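The Orange Square
A short story by Tahira Abbasi

When my aunt Shazia sold the house in Bevamdale, she kept three things: the kettle, the radio, and the bag of wool. Everything else went to the neighbors or to the man with the truck, who gave her 590 for the lot and did not want to take the mirrors.

She came to live with me in Astau in September. I gave her the bedroom, because it has the good light, and I slept on the sofa. On the first morning she covered the table with a blue cloth and put her small pieces on it, and from that hour it was her table. 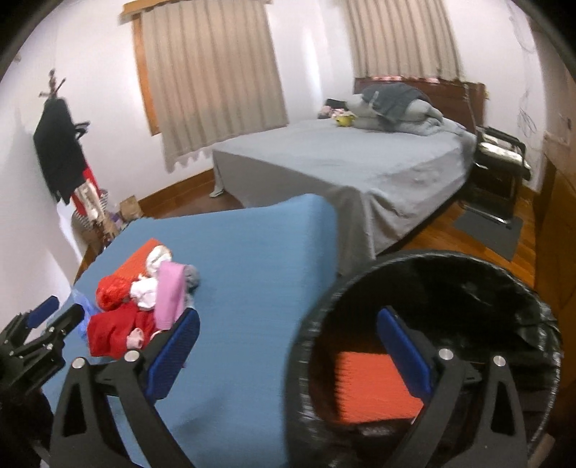
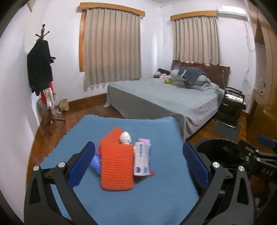 Shazia Virk told me I was holding the hook like a person who is afraid of soup. I said that nobody is afraid of soup. She said her husband had been, all his life, and that I should loosen my wrist.

So I learned. I was forty-one years old and I worked in the office of a bus company, where I answered letters from people who had lost their umbrellas. In the evenings I sat on the edge of the bed and made chains of stitches, and my aunt pulled them out again. She did it without anger. She pulled the end of the yarn and the whole evening went away in a few seconds, and then she gave me the yarn back, a little curly, and I began again.

She had a plan. She wanted to make a blanket for her son Kamran, who lived in Brulline and had not written to her for a long time. The blanket would have 48 squares. She had drawn it on the back of a gas bill, with a letter in each square for the color. O was for orange, and there were a great many Os.

"He does not like orange," I said. I remembered this from when we were children.

"He liked it when he was two," said my aunt.

I did not ask why they had stopped speaking. In our family you learn such things sideways, from a word in the kitchen or from the way somebody closes a drawer. I knew it had to do with the house. I knew there had been a loan of 3,000, and that Kamran had paid back a part of it, and that my uncle had written down the rest in pencil on the inside of a cupboard door, where it stayed after he died. The number was 2,474. I had seen it many times when I went to get the sugar.

"What happened to the cupboard door?" I asked one night.

She was counting stitches and held up one finger to make me wait. When she reached the end of the row she put the work in her lap.

"I painted it," she said. "Before the people came to look at the house. Two coats."

"And did you tell him?"

"What would I tell him? That I painted a door?"

The rain came early that year. The window in the bedroom did not close well, and I pushed a towel along the bottom of it. My aunt said the house in Bevamdale had made the same noise in the rain, and after that she seemed to sleep better. She began to go down to the shop alone. She learned the name of the girl there and the name of the girl's dog. She complained of the bread in Astau every day, and every day she ate it.

My squares improved. The first one she did not pull out was crooked on one side, wide at the top and narrow at the bottom. She looked at it for a long time and then she put it with her own.

"It is bad," I said.

"It is bad," she agreed. "Make the next."

The letter arrived on 23 Oct 2019. I know the date from the stamp of the post office, because I kept the envelope. It was addressed to Mrs. Virk, care of Abbasi, in a handwriting that leaned backward. I had not given Kamran my address. My aunt had not given it either, or she said that she had not, while looking at the kettle.

She did not open it before dinner. She did not open it after dinner. She put it under the radio and sat down on the bed with her wool, and I sat next to her with mine, and we listened to a program about the price of apples.

At nine she turned the radio off.

"Read it to me," she said. "My glasses are somewhere."

Her glasses were on her head. I took the letter and opened it with the handle of a spoon. It was only one page. He wrote that he had heard about the house. He wrote that he had a daughter now, who was two, and that she did not sleep well in the cold. Then he had written a line and crossed it out so strongly that the pen went through the paper - I held it to the lamp but I could not read it. At the bottom was his name, and under his name a telephone number.

My aunt asked me to read the part with the daughter again. I read it again.

Then she took the gas bill from the drawer and turned it over, and she looked at all the little letters.

"It is too big," she said. "For a child it is much too big. How many have we finished?"

I went to count them.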